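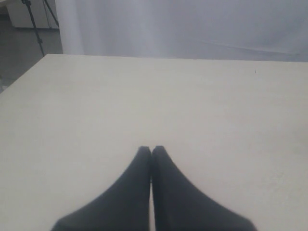 Pale cream top, patchy towards the lower right

Search Bumgate Help
2 min read

Dull patches on a pale painted table

Pondo
I've got the bug for doing up old furniture and I love it! My worktable has me stuck, though. I painted the top in April, and some areas look a bit grey and smudgy next to the rest. Washing-up liquid made no difference. Can I save it, or is it a full repaint? I'd like to keep the matte look if I can.

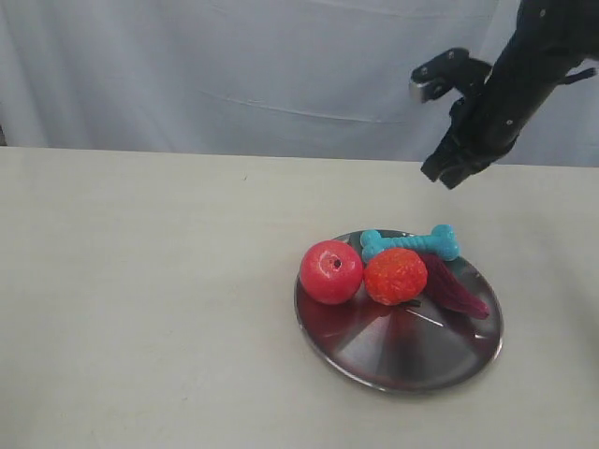 Same table, with the grey-blue fabric behind

15 shares

Novelska
Oh, don't repaint yet! Matte paint holds on to every greasy fingerprint, and mine looked dreadful until I tried bicarb – one teaspoon in a mug of warm water, soft cloth, hardly any pressure. Try a corner first. Rinse, then leave it overnight before you judge it. If you scrub you'll get shiny spots, and those are much harder to hide (ask me about my bedside cabinet). Once it's clean, two thin coats of clear matte varnish. My tin cost £19 and there's loads left.

32 people found this helpful

Asfaw
Just sand it. 160 grit then paint again. Did my whole kitchen table in an afternoon and it came up lovely – great fun too.

2 comments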